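From: usen-laundry list
Date: Aug 24, 2025
Subject: Re: [folding] Red cotton tops with white trim

On the earlier message:

> We have the same red tops at Prokthorpe and the stacks
> lean after four or five. Are you folding sleeves in first
> or body first? Also, do you fold on a table? Ours is
> taken up with the Valtodura sheets most of the day.

Sleeves first, then the sides, then up from the hem. The white trim is the cause of the lean. Where the hem band meets the body there is an extra thickness of seam, and if every fold puts it on the same side the stack rises there. Turn alternate pieces through 180 degrees.

No table needed for small runs. I use the seat of the grey sofa. The fabric grips the cotton slightly, so a sleeve stays where it is laid - on a polished table it creeps back. The drawback is that the seat gives, and the final press with the flat of the hand has to be lighter.

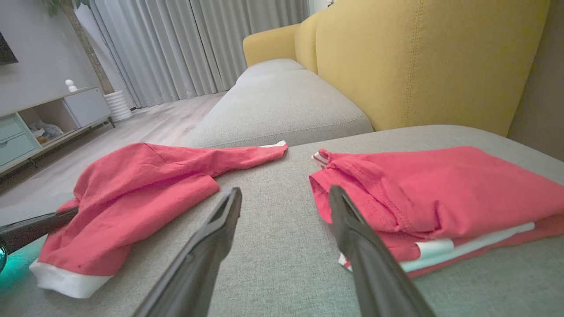 Left: top still spread, one sleeve out towards the back cushion. Right: folded, white trim showing between the red layers.

Check the side of the fold before stacking. If the white shows as a thin, even line, the layers are level. If it widens towards one end, open the last fold and redo it. There is no need to start again from the sleeves.

On quantities: the June lot was 1,380 pieces, of which 155 were refolded, nearly all for uneven trim. I did not keep a separate figure for pieces done on the sofa.

Regarding the Kaufmann folding board, I have tried it on plain tops only. It is slightly too narrow for ours and leaves a crease inside the shoulder. If anyone on the list has the wider one, please post the width across the centre panel.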